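Floor care at Hadmont before the fall term

The pale floors at Hadmont get their yearly cleaning in August, and this time we are asking everyone to help by clearing their own areas first. Anything left on the floor by Thursday evening will be moved to the storage room downstairs and labeled with the room number it came from.

Light floors show scuffs and grit sooner than dark ones. Most of the marks we deal with come from chair legs and from sand carried in on shoes. Please check the felt pads under your chairs and replace any that have worn through. Gerasimos Vrettos has 128 new pads at the front desk, in two sizes, and you can take what you need.

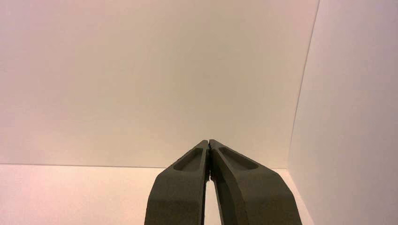
For day-to-day care, sweep before you mop. A damp mop with plain warm water is enough on most days. If a scuff won't come up, try a soft cloth and a drop of dish soap, then wipe the spot again with clean water. Do not use wax, oil soap or scouring powder, which leave a film that has to be stripped later.

The two hallways will be done first, then the rooms on the east side. Each area stays closed overnight. Rugs can go back down the next afternoon, but please lift heavy furniture into place and don't drag it.

Sorcha Ó Néill is keeping the room schedule. If your day doesn't work, write to her before Thursday at noon and she will try to find you another one. The sign-up sheet for borrowing mops and buckets is on the door of room 29.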